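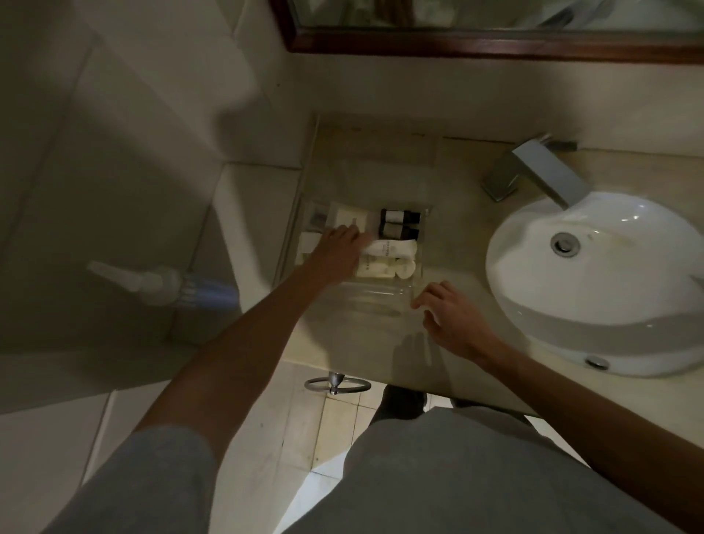
Film Classification and Cuts: Notes for Session 2

July
By Fiifi Asante

A film can be released in one country with few changes and meet a long cut list in the next one. In this session we look at how a cut list is made and who pays for it. Our main case is the drama Kpodo, directed by Benedicta Essien and distributed by Zemport.

The first version of Kpodo was 98 minutes long. The examiners asked for two cuts and one muted line. The producer, Rigoberto Sandoval, accepted the mute and appealed against the cuts.
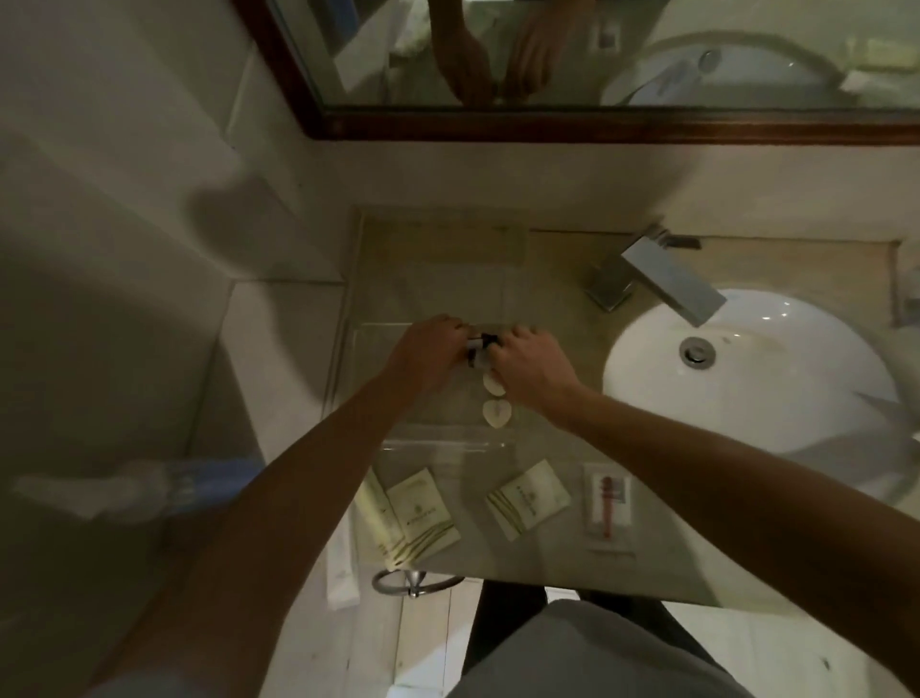 Examiners usually write about a scene by its action and its length, and students often forget the second part. A shot is rarely refused only for the object in it. Think of two hands holding a small toiletry item over a bathroom counter, with heart-shaped soaps under them. Such a shot passes everywhere. If the dialogue over it explains how to hide a drug, the same shot can go on the list. Please read the sound column of the report as carefully as the picture column.

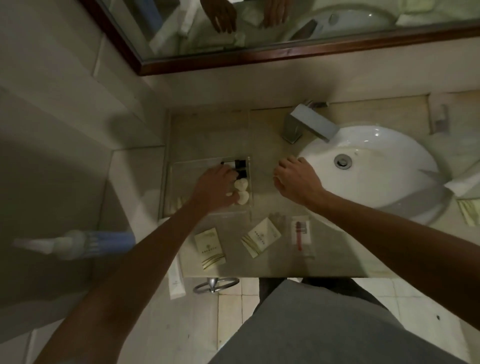

Can a distributor release the uncut version while the appeal is open?
In the system we study, the certificate is given to one exact version, so the distributor must wait or release the cut one. Zemport decided to wait, and it lost its booking on 310 screens.

The appeal file had over 2575 words, and most of them were about one kitchen scene. Please read it before the seminar and mark every place where the producer speaks about context. 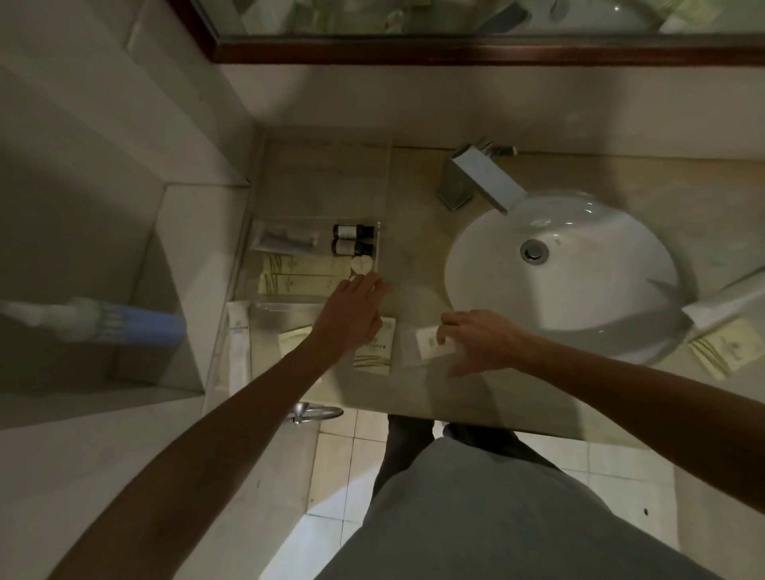
Hands above a bathroom counter, with a clear tray on the left.

For the seminar, bring one page on this question: should the director be heard before the list is final? Beathag Lindsay will lead the discussion.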